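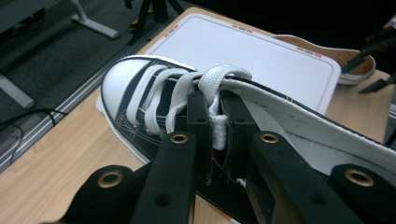
One reader wrote in to ask whether the laces have to come out completely before a canvas low-top is cleaned. They do, if the tongue is going to be washed. For a surface wipe they can stay in, loosened down to the toe.

## Loosening and opening

1. Lay the shoe on its side on a clear tabletop.
2. Untie the knot and pull slack from the bottom eyelets upward, one row at a time.
3. Lift the tongue forward by its top edge. Do not pull on the stitching at the base.
4. Check inside for leftover tissue or paper and remove it.

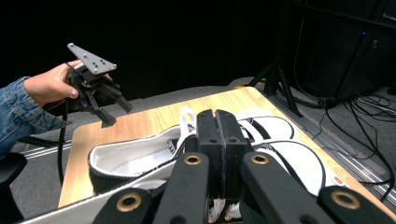

*Footwear on the table.*

## Cleaning

Brush the canvas dry first. Mix 2 capfuls of Vatham canvas soap into a bowl of lukewarm water and work from the collar toward the toe. Rubber trim gets a separate cloth - dirt from the rubber will gray the canvas.

Soak white laces for 51 minutes in the same mix, then rinse until the water runs clear. Air dry everything away from direct heat. Relace from the toe, both ends even.

## Wiping down the table
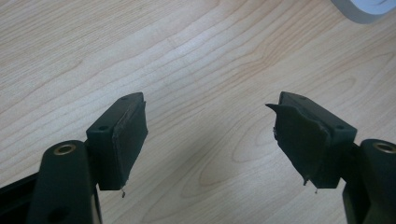

A comment left in July said soapy water had raised the grain on an unsealed maple top. Use a barely damp cloth on bare wood, follow the grain, and dry it right away. On a sealed top, plain water is fine.

Last revised 3/27/25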